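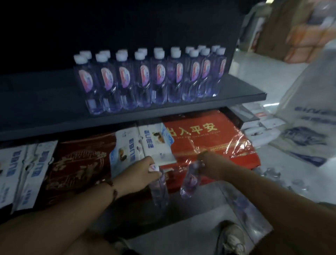 Ask Obsa Hailu what goes wrong with shelf-stocking robots and she doesn't start with motors. She starts with water bottles. Two hands, two bottles, one shelf. Which hand goes first?

Her team at Drunaner wrote it down. Took most of a winter. The Weltari code, version two, runs 60 pages and covers grip, speed, reach, and who gets the aisle when a shopper walks in. (Shopper. Always.)

Some of it is dull. Good. Grip below the cap, never squeeze a label to stop a slip. Front row last. Don't cover the price tags. If a pack is leaning, leave it and flag it.
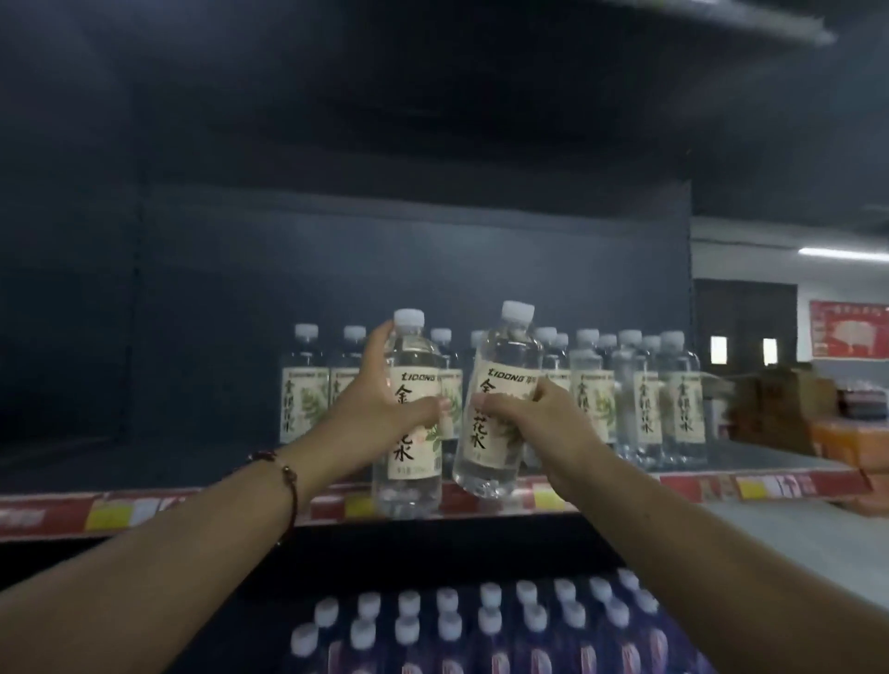
Restocking honeysuckle water, one bottle to a hand.

Kátia Macedo, who audits stores for Cartwright, likes the dull parts. She wants more of them. "People send me a thousand clips of perfect placements," she says. "I want the 400 where somebody changed their mind halfway." Her own checklist asks for consent from staff before any recording, faces blured, and a stop button you can reach without leaning over the machine.

Not everyone is sold. Small shops say the rules were writen for big ones, wide aisles, matching bottles. Fair point. Version three is supposed to have a chapter on mixed shelves, drinks over dry goods and so on. Hailu's draft is due in December. She has four pages.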